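Home Kitchen Small Spaces Hosting About

How to Set Up a Hot Drinks Tray Guests Will Want to Dig Into

I love a drinks tray! It takes five minutes, it clears the boxes out of your cupboard, and everyone can help themselves before you're even out of bed. I started doing one at the Savent cabin last December and now there's one on my table all year.

You need a tray with a bit of a rim, tea bags in their own envelopes, single-serve coffee, sugar packets and a couple of cups.

Start with the tea, on the left. Lay the first bag flat at the far end, then lay the next one over it so only the top shows, and keep coming toward you. Make it a double row if you have plenty. Turn all the labels the same way – this makes a huge difference. 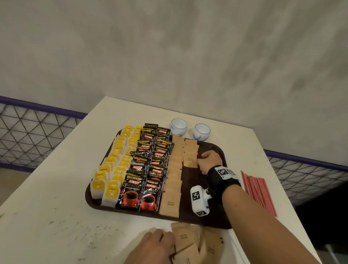
Tea, coffee, then the plain brown packets, with the cups just behind the tray.

Coffee goes down the middle, in two columns, overlapped just like the tea. Dark sachets look fantastic next to white envelopes, so put your boldest packaging here. Then do the plain packets on the right. If a column starts to slide, press the top edges down with your fingers and nudge the whole thing back into line.

Don't worry about filling every inch. A bare strip on the side is handy for spoons – or for the cocoa you forgot to buy!

Top up from the far end and slide everything forward so the older packets get used first.

Comments (2)

bromaline7: Did this for my sister's visit and she took a picture of it. Do you ever mix the teas?

teapot_aron: I keep decaf in its own row or I grab the wrong one at night. Love the overlapping trick!

We use cookies to remember your settings. Accept Manage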